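Notebook entry, Furnari evidence workshop
03/09/2022
Present: Chak-lun Mok, Mireille Rey, Sorin Lazăr. Entry by M. Rey.

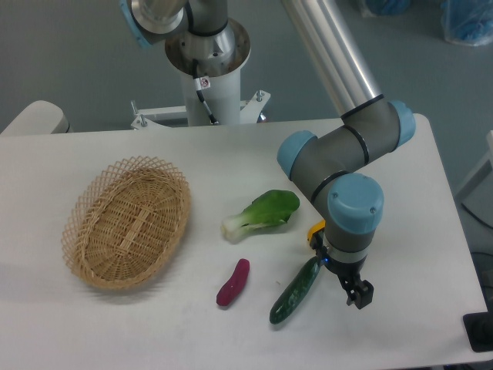 The session was given over to chain of custody for physical exhibits, and in particular to the gap between seizure and the first entry in the register. Mr. Mok's position is that the gap should be closed by a written note made on the spot, before anything is moved. Mr. Lazăr considers a photograph sufficient if it is signed for within the hour. To test the wording of the draft form we wrote entries for ordinary goods: "one wicker basket, oval, empty"; "one head of bok choy"; "one cucumber, dark green." The word "empty" caused the longest discussion. Mr. Mok would keep it, as a register that is silent on contents invites questions at trial.

Perishable goods remain unsettled. The Bratu draft permits disposal after 28 days on the order of a judge, which is of little use for vegetables. We agreed to propose a shorter period in clause 23, with notice to the defense and a retained sample where testing is likely. The burden of showing that notice was given should rest on the party holding the exhibit.

Seal numbers: the form has room for one number only. Resealing after laboratory examination needs its own line, with the name of the person who broke the first seal. Mr. Lazăr will redraft.

Not reached: exhibits returned to owners before appeal. I have left 3 pages blank for this. The Stadeo memorandum should be read beforehand, especially the part on consent.

Shared 23 times
3 comments

Iulian Roman: Clause 23 already deals with vehicles. Please check the numbering before it is circulated.

Traian Bogdan: I agree with Mr. Mok on "empty." In Brustislow we had a bag admitted with no word on its contents, and the argument took up most of a morning.

Mireille Rey: Numbering noted, thank you. The perishables text will become 23A for the present.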